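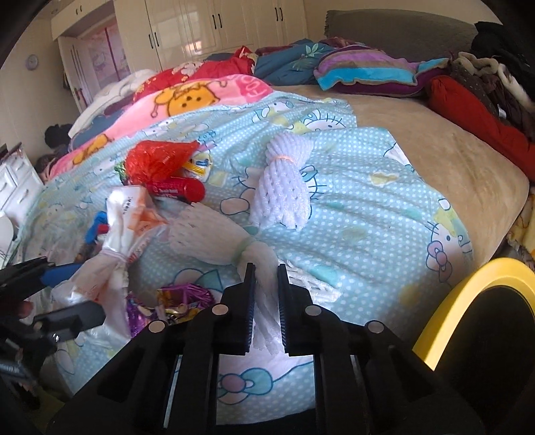 The official inflation number is an average over millions of households, and mine isn't one of the average ones, so a few years back I started keeping my own price index. It's a lot easier than it sounds! You need one month of receipts, a spreadsheet and a bit of stubbornness over what counts as what. Take the white foam net sleeve on the cat-face quilt, the kind that goes around a piece of fruit. Does that belong under fruit or under packaging? Fruit, always. You paid one price for the whole thing at the register, so it gets one line. Keep that rule in your head and most of the arguments you'll have with yourself go away.

Step 1: Pick a base month

Choose a boring one. I used November, before the holiday shopping got going, and I skipped the month when the car needed tires. Add up everything you spent on things you consumed. Leave out loan principal, transfers to savings and anything you bought to resell. My total came to $2,765, and that's the figure I'll use below.

Step 2: Sort it into groups

I ended up with 14 groups. I started with way more and it was miserable (I had one just for cheese). Rent, utilities, groceries, eating out, gas, insurance and phone will cover a big share for most people, and then you fill in the rest to suit your life. If a group has almost nothing in it, fold it into a neighbor.

Step 3: Work out the weights

Divide each group's spending by the total. My utilities were $251, so 251 divided by 2,765 gives 0.0908, or a hair over 9 percent. Do that for every group and check that the weights add up to 1. If they don't, you've probably typed something twice.

I do this in Faltura because it's what I had open, but any spreadsheet will do. Put the group names in column A, base spending in column B and the weights in column C.

Step 4: Choose what you'll price

You can't track everything you buy, so pick a few stand-ins for each group. For groceries I follow eggs, rice, ground coffee, apples, chicken thighs and dish soap, all from the Mangubat store on the Baronberg side of town. Write down the size as well as the price! If the coffee bag shrinks and the sticker stays put, the price went up, and you only catch it if you're recording cost per ounce.

Rent is simple if you have a lease. Use what you pay. If you own your home, it gets messier — the official method estimates what your place would rent for, and I think it's fine for a home version to use property tax, insurance and repairs and leave it there. Just know that your number and the published one are measuring different things at that point.

Step 5: Collect prices each month

Same store, same items, same part of the month. Set a timer for 60 minutes and stop when it rings. Ignore coupons unless you use one every single time. If an item disappears, swap in the closest match and start its price change from the month you swapped. Don't compare the new brand with the old brand's price, or you'll record a jump that never happened.

Step 6: Put it together

For each item, divide the current price by the base price. Average those ratios within each group, multiply by the group's weight, and add up all the results. Times 100, and there's your index. The base month is 100 by definition, so a reading of 103 means your basket costs 3 percent more than it did then.

To see what's driving it, look at weight times change. If my utilities went up 10 percent and nothing else moved, the index would rise by 0.9 points. A doubling in the price of dish soap would barely show up, even though I'd complain about it for a week.

Redo the weights once a year, or sooner if you move or have a baby. Keep the old sheet, and link the new one on by multiplying it by the last reading of the old one, divided by 100.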